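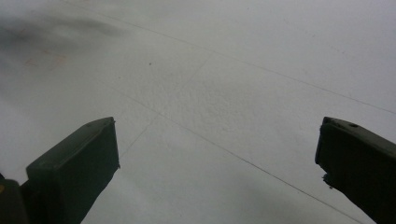
Nartey College is hiring a Lecturer in Poetry and Literary History, and we would like this notice to be plainer than the one we ran last time. That one promised a "vibrant community of practice" and brought in a lot of letters telling us how vibrant the applicants were. We learned little from them about teaching. The course you would take over is loosely built. Think of the four thin, faint lines crossing the pale surface at the top of this page: they mark off some areas and leave the rest plain. Our syllabus has about that much drawn on it. If you need every week filled in before you arrive, you will not enjoy this job, and if you believe structure is the enemy of art, you won't enjoy it either.

The position
Lecturer in Poetry and Literary History, English Department
Full time, three-year contract, renewable once
Start: August
Reports to: Benedita Peixoto, Chair of English

What you would teach
Three courses a semester. One is always the introductory survey, which is required and which a good share of the students would skip if they could. One is a poetry workshop capped at twelve. The third is yours to propose, subject to enrollment. We say "subject to enrollment" because proposed courses do get cancelled. Two were cancelled last year, both of them well designed and both of them on subjects that appealed mostly to the people who proposed them.

The department taught 305 students last fall with seven full-time faculty. You can do the arithmetic on grading.

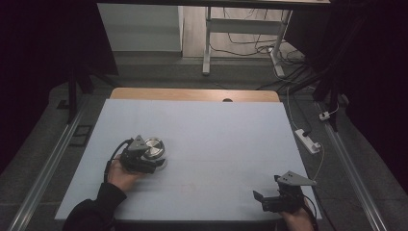 You would also advise up to ten majors and sit on one department working group of your choosing. The working groups meet monthly. Some of them produce things.

The magazine
The lecturer also edits poetry for the Flaltar Review, our twice-yearly magazine. Last year the Review received 470 poetry submissions and printed very few of them. You would have two student readers and a small course release in the spring. Past editors have told us the release does not cover the work. We think they were right, and we have asked for a larger one. Do not take the job on the assumption that we will get it.

The Review pays contributors modestly, carries no contest fees, and does not publish its own faculty. Please don't ask for an exception on the last point.

What we are looking for
An MFA or PhD in English, creative writing, or a closely related field, finished by the start date. "Expected" is fine in a cover letter and a problem in August.

At least two years of classroom teaching, with real responsibility for the course. Guest visits and one-day workshops don't count toward this, however well they went.

A published body of poems, criticism, or both. A first book is welcome. So is a serious run of magazine work. We do not rank presses, and we are wary of anyone who does it for us in the first paragraph.

Some working knowledge of poetry before 1900. We ask for this every time and it is the requirement applicants most often talk around. The survey begins with ballads, and you will have to teach them to people who have never read one.

Willingness to teach online when the college requires it. All of our workshops are currently held by video. We have heard a great deal about how well the workshop format carries over to a screen. Our own experience is mixed. If yours has been better, tell us what you changed.
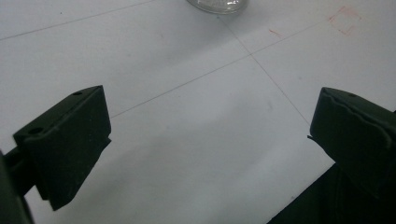
What we doubt
Teaching statements, mostly. We have read a lot of them and can seldom tell from one whether the writer is any good in a room. So we have dropped ours. In its place we want a single marked-up student poem or paper, with the student's name removed and permission obtained, showing the comments you wrote at the time. Please don't improve the comments before sending. We can usually tell.

We are also unsure about letters of recommendation at this stage. Send names and contact details for three people. We will write to them only if you reach the interview list, and we will tell you before we do.

Pay and benefits
The salary is set by the college scale and will be sent to anyone who asks, before they apply. Health coverage begins in the first month. There is a travel fund of $1,000 a year, which goes unspent at present for obvious reasons and does not carry over. Moving costs are reimbursed against receipts.

Lecturers are eligible for the Vudis Fellowship, a one-semester leave for finishing a manuscript. It is competitive across the whole college and one is awarded each year. The odds are what they sound like.

Does this lead to a tenure line? We don't know. One previous lecturer moved into one and two did not. Anyone in the department who tells you more than that is guessing. 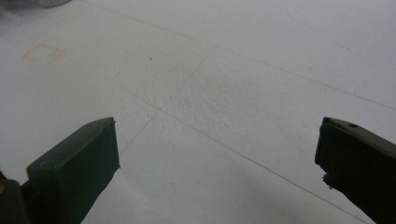 Two dark green gripper fingers over a pale flat surface.

How to apply
Send one PDF containing:
A cover letter, two pages at most
A CV
Ten pages of poems or one critical essay
The marked-up student work described above
A course proposal of no more than 400 words, with a reading list

On the reading list: choose books you have taught or would teach next week. We do get lists that would take a graduate student a year.

Applications go through the Cudico portal, linked from the English Department page. The portal times out and does not save drafts, so prepare everything first. If it rejects your file, email the department office and attach the PDF. You will not be penalized for this.

Deadline: 11 December 2020, end of day. Late files will not be read.

We expect to hold first interviews by video, forty minutes each, with questions sent out the day before. Finalists will teach a sample class to current students, who will be paid for their time and asked for their opinion in writing. Every applicant will get an answer, including those we turn down.

Questions about the job, including rude ones, may be sent to Benedita Peixoto at the department office.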